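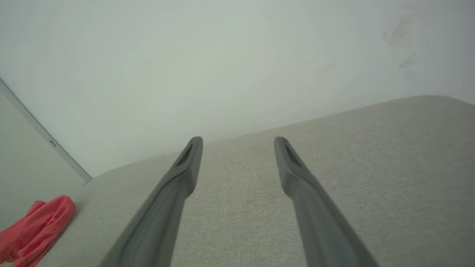
## 4. Perception and grasp-point selection

The folding pipeline divides each task into three stages: segmentation of the garment from its background, selection of two grasp points, and execution of the fold by both arms. This section is concerned with the first two stages. The controller used for the third is the one released with the Flirano software and has been changed only in its speed limits.

### 4.1 Segmentation

Each arm supplies a colour image from its wrist, and a further image is taken from the head. The head image is used to find the outline of the garment. The wrist images are used only once a grasp point has been chosen, to correct the final approach. Early work at the Flevville laboratory relied on a depth threshold to separate cloth from the surface below it. This was adequate on a rigid table but gave poor results on padded furniture, where the height of a single layer of fabric is of the same order as the unevenness of the seat. The depth threshold was therefore replaced by a learned mask, trained on 668 labelled images, of which 233 were collected on upholstered surfaces.

The mask is computed at a fixed rate and passed to the planner with a confidence value for every point on the outline. Points of low confidence are kept in the outline, but they may not be chosen as grasp points. Where the mask divides into separate regions, the regions are stored as separate candidates and are joined only if the operator's task file names them as one item. Levchenko and Filali tested a version in which joining was automatic. It was withdrawn after it repeatedly merged a garment with a nearby cushion of similar colour.

### 4.2 Choice of grasp points

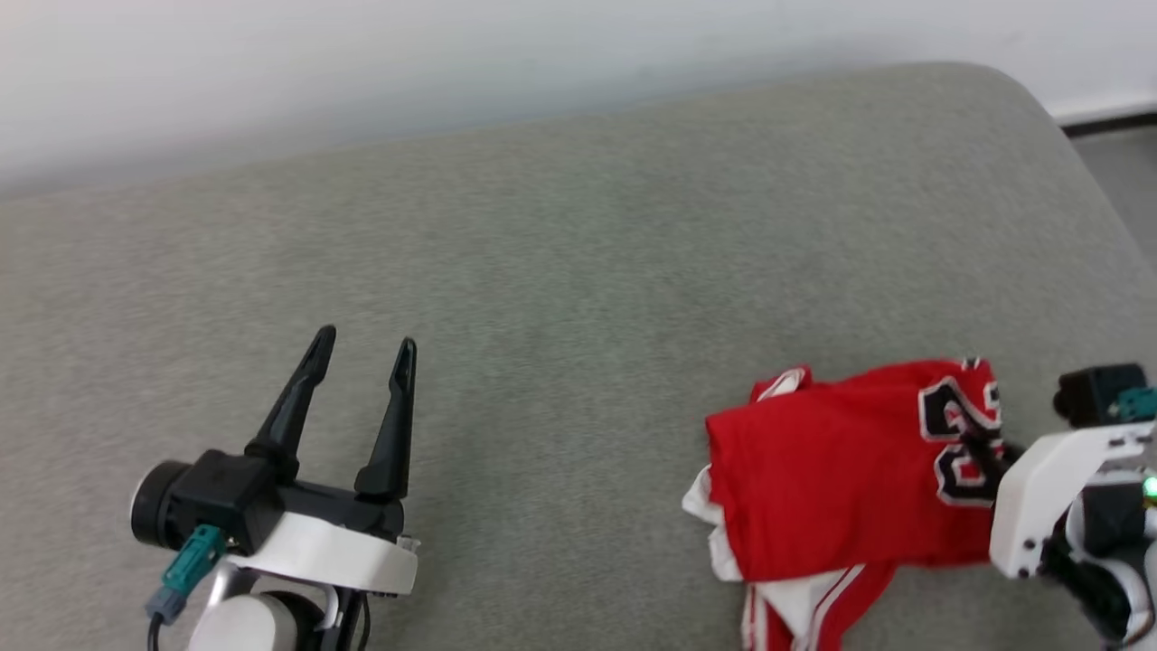

**Figure 1.** Head view of the workspace, with sports clothing on the upholstered seat.

The planner ranks candidate grasp points by three terms: distance from the nearest corner of the outline, expected number of layers, and clearance for the open fingers. The second term is the hardest to estimate. A crumpled garment offers many edges that do not belong to its outer border, and printed areas produce strong edges of their own. In Figure 1 the black numerals of the red jersey are outlined in white, and the garment also has white trim. A detector that responds to contrast alone may treat both as borders. The layer estimate is therefore taken from a wider patch around each candidate, and a candidate is rejected when the colour on its two sides can be explained by print.

Clearance is checked separately for each arm. The check uses a simplified model of the gripper, in which the fingers are represented by two tapered solids and the body by a box enlarged to allow for cables. Hordiienko proposed a closer model of the body, but the gain in reachable points was small and planning time rose by 23 per cent. The simpler model was retained.

### 4.3 Failure handling

A grasp is abandoned if the fingers close fully without the expected resistance. The arm then withdraws to its last safe position, a new head image is taken, and the ranking is repeated with the failed point removed. After 2 failures on the same candidate region the planner returns control to the operator. The limit is set in the task file and may be raised, although the Sæther group found little benefit in doing so.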